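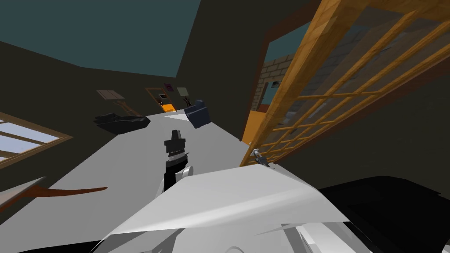 House Rules: doors, knobs and other people's cupboards

Posted 11/03/2019 in Gallery, Working Practice

Dristero has a rulebook for manipulation work in simulated homes. It is called the Tralby Code, after the meeting room where we argued about it, and it began life at 122 pages. The current edition is 60, mostly thanks to the removal of a chapter on the correct use of the word "handle". This gallery goes with the new edition and covers the part people ask about most, which is how an arm should behave between arriving in a room and pulling on something.

If you work with us in Vuvotar you are already bound by all of it. If you are visiting from Tymoshchuk, you agreed to it when you ticked the box.

Before you move

Treat the simulated room as somebody's front room. A simulated sofa can't complain when an elbow goes through it, so the Code complains on its behalf. Any contact with furniture that isn't the target is logged as a collision, even when the physics engine was feeling generous and let it pass. Pick your parking spot first, then unfold the arm. Doing both at once saves a few seconds and has produced most of our best blooper reel.

Check the whole arm, too. Everyone watches the fingers. The forearm is what meets the door frame.

Naming the target

State which door, drawer or cupboard you are going for before the run starts, and write it down in words a stranger could follow. "The cupboard" was the entire target description in 242 of last July's runs, in homes with several cupboards each. Those runs are still on the server. We can't use them and can't quite bring ourselves to delete them. 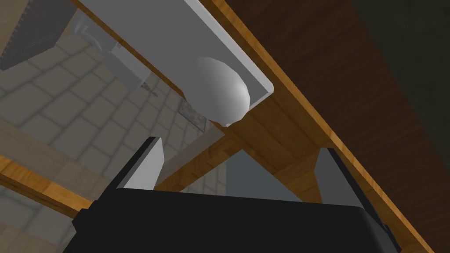

Rule 7 deals with lining up, and it is the rule most often broken by people who are sure they have kept it. The gripper must be open before it gets near the target, and the target must sit in line with the gap between the fingers before the final advance. A knob may turn up at any angle the wrist camera cares to give you, such as hanging off the underside of a pale slab with wooden beams going every which way behind it. Up and down are of no interest at this point. Line up with the knob, and leave your feelings about the ceiling out of it.

Do not correct the view by rolling the wrist simply so the picture looks nicer in the report. We can tell, and the joint limits can tell sooner.

The last bit of the approach

Go in straight and go in slowly. Rule 8 asks for a pause with the fingers either side of the knob and neither one touching it, long enough for a still to be saved. Several colleagues regard this pause as an insult to their controller. It stays in, and they are welcome to keep writing to us about it.

If the pause shows one finger much closer than the other, back out and line up again. Closing anyway and letting the knob drag the arm into place is known here as "parking by ear" and counts as a failed attempt, however smoothly the door opens afterwards.

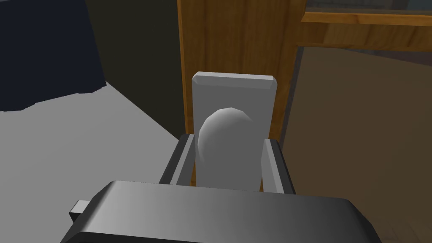 Close only when the gap is fair on both sides, and close at the speed in the table at the back of the Code. The table is dull and has been checked. Your own favourite number, copied from an old script with a comment saying "seems fine", has been checked by you.

After that comes the pull. Let the door tell you which way it swings. A hinged door travels in an arc, and an arm that insists on a straight line will either slip off or, in the simulator's worse moods, take the hinge along for company.

Giving up properly

A run ends at 4000 steps whether or not the door has noticed you. Open the fingers, retreat the way you came in, and record the attempt as failed. "Nearly" is not an entry in the results column. It was, briefly, in the second edition, and for one glorious quarter nothing at Dristero failed at all.

Corrections to the Code go in the usual tray, with the rule number at the top. Suggestions for restoring the chapter on "handle" go in the other one.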